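What Are All Those Pages at the Front of a Book?

Open a novel and you may have to turn several pages before the story begins. Those early pages are called the front matter. Each one has a job, and most books put them in the same order.

Praise pages
Some paperbacks start with short quotes from newspapers or other writers saying the book is good. The publisher picks them. You will not often see a bad review there.

The title page
This page gives the full title, the author and the publisher. If the publisher is called Leinonen Books, its name and sometimes its small picture, or logo, will be at the bottom. There may also be a page before it with only the title on it. That one is called the half title. Long ago, books were often sold without covers, and the extra page kept the title page clean.

The copyright page
Turn the title page over and you will find a page of very small print. It says who owns the words and what year the book came out. It also has the ISBN, a long number that belongs to that one edition. A hardcover and a paperback of the same story have different ISBNs, so a bookstore can order the right one.

The dedication
A dedication says who the book is for. It can be one line, such as "For my sister," or just a first name. Writers don't have to explain it.

The epigraph
This is a short piece borrowed from another book, a poem or a song. It gives a hint about what is coming. In the adventure story The Road to Zunness, the epigraph is two lines from an old sailors' song, and you only find out why in the last chapter.

The contents
A contents page lists the chapters and the pages they start on. Many novels leave it out – readers usually go straight through from the beginning. Fact books nearly always have one.

Why are some page numbers funny?
Front matter is often numbered with small Roman numerals: i, ii, iii, iv. The main story then starts at page 1. This let printers add a page at the front without changing all the other numbers. Blank pages are counted too, even when no number is printed on them.

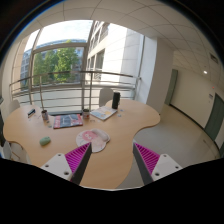

Pages are also printed in groups. A big sheet is printed on both sides, folded and trimmed, and it often makes 16 pages. A book of 80 pages needs five of these sheets. If the story ends early, the leftover pages at the back may be blank, or the publisher may use them for a list of other books.

Try it yourself
Fold two sheets of paper in half together to make a booklet of eight pages. Put your title on page 1 and your copyright line on page 2. Write a dedication on page 3. Your story can start on page 5 – leave page 4 blank or use it for an epigraph.

Words to know
Edition: one version of a book, such as the paperback.
Epigraph: a short quote before the story.
Front matter: everything that comes before the main text.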